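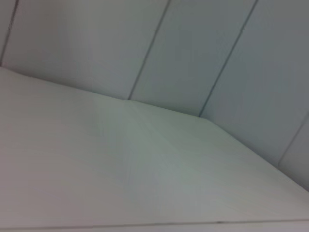 Muting a keyword on a social account hides every post that contains it, and most people set the mute too wide on the first try. These steps use Falto, which handles filters through lists, but other clients that support lists work much the same way. Start with a short test post so you can check each setting as you go. A picture of a plain white surface will do, with a line of text under it that contains the word you plan to mute. The filter reads text only and ignores the picture.

Step 1. Open Settings, then Timeline, then Filters. If Filters is missing, your client is older than the January release and needs an update.

Step 2. Select New Filter and type the keyword. Matching ignores upper and lower case. It does not ignore plurals, so "trailer" and "trailers" are two entries. A single filter holds up to 300 entries.

Step 3. Choose a scope. Home hides matches in the main timeline. Home and Search also hides them in search results. Leave replies out for now.

Step 4. Set an expiry. The choices are one day, 10 days, and never. For a sports final or a season finale, 10 days is enough.

Step 5. Save, then reload the timeline. The test post should collapse to a single gray line reading "Filtered." If you see Error 507, the filter saved on the device and failed to sync. Sign out, sign in, and save it again.

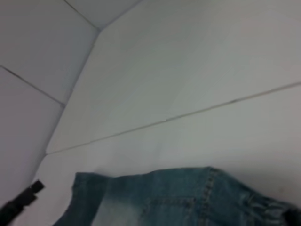
Blue denim and white tile. Caption text is filtered; alt text is not.

Exceptions

Accounts on an exception list bypass the filter. Create the list first, add the accounts, then return to the filter and pick the list under Allow. Viorica Anghel keeps 77 accounts on hers and reports no delay in loading. Private lists work as exceptions. Lists owned by someone else do not.
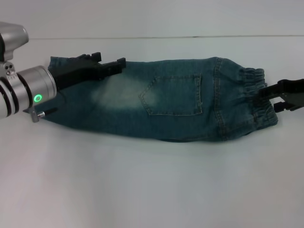
Hashtags need separate entries. The filter treats "#denim" and "denim" as different strings, and muting one leaves the other visible. A post showing folded blue jeans on a white table, tagged #denim with no other text, would pass straight through a filter set to the plain word. Add both forms, and add any joined tags you see often, such as "#bluedenim."

To move filters to another device, select Export and save the text file. Itska imports it directly. Drestotia needs one entry per line, so replace the commas with line breaks first.

Updated 1st May: Step 5 corrected after a note from Miklós Halász.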